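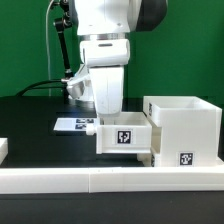
Loredana Parisi wants to know if it can do socks yet, and says she'll come along to the next open day when it can. She wrote this in reply to my telling her, with some excitement, that I'd spent the afternoon watching robots open drawers at Vanateck. She has three children and a landing full of odd socks, so I think her position is a fair one.

It can't do socks. I asked. The young man on the door laughed in a way that suggested he'd been asked before, and gave me a visitor sticker and a map.

Vanateck has the back half of the old Drollham biscuit works, which you reach by walking past a carpet warehouse and then wondering if you've gone wrong. You haven't. There is a sandwich board further on. The company throws the place open once a year, and this year's was on August 19, 2025, in heat that made the tea urn look like an act of aggression. They had printed 200 programmes and had run out by the time I arrived, so I shared one with a man who had come for the railway exhibition next door and stayed.

The programme promised Household Tasks in Hall 2 and Shop Floor in Hall 3. I did the household end first, because I have a household and no shop floor.

Drawers, then. The drawer the arm deals with is a shallow white one with a small round knob, in a white cabinet with an open box on top, and there are square black-and-white patterns stuck on the fronts so that everyone's measurements agree. My own kitchen has no patterns. It has a drawer that sticks if you've put the potato masher in the wrong way up, and I raised this with Delali Opoku, who was giving the talk. She said the masher was a very good question. Then she said that a jammed drawer was the sort of thing they lay awake over, which cheered me up no end, as I had assumed it was just me.

Her talk was the best part of the day. She put up a chart from their June trials: 121 attempts at the drawer job from start to finish, 81 of them good. A woman near the front said that was better than her husband. Delali Opoku waited for the laugh to finish and explained what 'good' meant, and it meant that the drawer ended up where it should and nothing was knocked over. Speed didn't come into it. She was quite open that speed didn't come into it.

I have now thought about opening drawers more than in all my previous life. You have to know where the knob is, and how far off you are, and when to stop pulling. I do it while talking on the phone and looking for the cat. The machine does it with its full attention, like somebody defusing something, and when you've watched that for a while your own hands start to seem rather flashy. 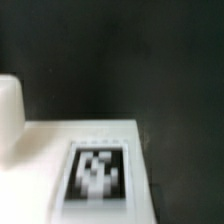 The squares are a sort of crutch, and the people at Vanateck say so themselves. With them on, the software can work out where a thing is and which way it's turned. Without them it has to go by the look of the object, and a white cabinet has very little look. Next year's aim is to have fewer squares. Someone asked if you could simply buy a roll of them and do your whole house. You could, said Delali Opoku, but she wouldn't like to be there when you sold it.

Hall 3 was less charming and further along. A system called Melis sorts boxed parts for a wholesaler in Drundoslow, 400 boxes to a shift, and does it well enough that there was hardly anything to say. The boxes are all the same size and arrive the same way up. I watched for ten minutes and was bored for eight of them, and I suppose that's how you can tell it works. Give it one squashed box and a person has to come over – I asked that as well.

So for the shop floor, yes, if your shop is very tidy. For the house, not yet, unless your needs are chiefly in the drawer line and you aren't in a hurry.

Parking is free but you have to give your registration at the desk. The cake was lemon and had gone by three. I've told Loredana Parisi about the 81 out of 121 and she says that on socks she would take half.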